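Craft Table > Paper Projects > Drawing and Painting

How to set up a still life with toy fruit
2023-04-10

Real fruit is lovely to draw, but it goes soft, it gets eaten, and by the second afternoon your banana has turned a different colour altogether. Toy fruit stays put for as long as you need it, and if you have small children you very likely own a boxful already. Ours came from a shop in Irside years ago and has been drawn more often than it has been played with!

Start with the table. Push it near a window if you can, and switch off the ceiling light, so that the shadows fall one way and you don't get two of everything. Then lay down a plain sheet of white paper. I use the cheap Clatus pad, 24 sheets, and one sheet does for a whole summer if nobody puts a mug on it. The paper makes the colours sing and, better still, it gives the shadows somewhere to land.

Now pick your fruit. Four is plenty for a beginner. I like one long shape, one big round one, something dark, and a little fiddly one to finish on. Put the long piece down first, lying across the back of the paper, and then the biggest in a front corner. The other two can go wherever they look comfortable – move them about until you're happy, and leave a bit of white between them.

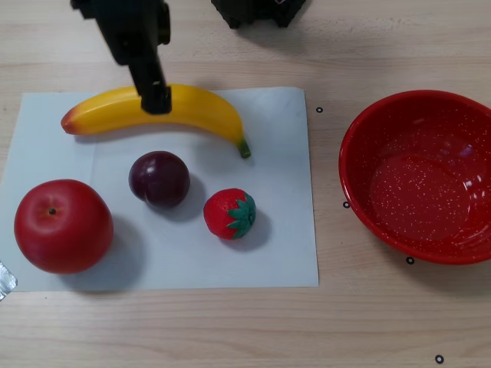

The apple is the one I would draw first, as it's the largest and you can measure everything else against it. Plums come next, and with those you should leave the bright spot as bare paper from the very beginning. It's terribly hard to get it back afterwards. Save the strawberry for last and don't try to put in every seed.

A bowl to one side is a nice extra once you feel braver. Sketch everything lightly with a 2B pencil before any colour goes on, and give yourself an hour or so with a pot of tea.

Comments

pebblejar: Did this with my two in July and we had nearly 57 drawings by the end of the week. The fridge is full.

Marrowfat: Would coloured paper work? I only have grey.

inkytea: Grey is fine, I've used it – go gently on the shadows though.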